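Have you ever saved up for something big? Then you already know half of my job! I help plan what a robot team has to buy, and the shopping list is a funny one. Robots don't know how to do chores until people show them, so first we need hand-held grippers -- think of a robot's hand that a person can carry about -- and people to use them.
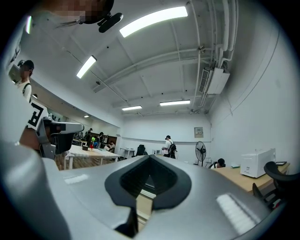
*Zorano, February 20, 2022*

My friend Chak-lun Cheng and I began with a budget of 48 tokens (I use tokens when I explain this, because real prices are full of boring decimals). A pair of grippers costs 10 tokens. We wanted four pairs, so that's 40 gone already! Eight left for everything else.

And there is a LOT of everything else. Tables. Chairs. Cables. Square markers with black patterns, which help a computer work out where each gripper is. Then you need things to practise on, like an oven with a door that opens.

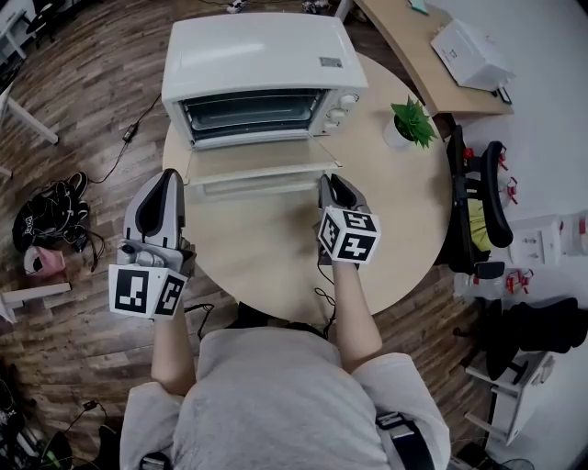
I wanted the fanciest oven in the shop, with a screen and a little tune when the toast is ready. Chak-lun asked me one question: "Will the tune teach the robot anything?" Um, no. We chose a plain one with knobs and kept the spare tokens for repairs, as grippers do wear out.

Want to try it yourself? Pick a chore you'd like a robot to learn, maybe feeding the cat. Write down every single thing you'd need, put a price next to each one, and add them up. If it comes to 93 tokens and you've only got 48, start crossing things out -- and tell a grown-up which one you crossed out first, and why.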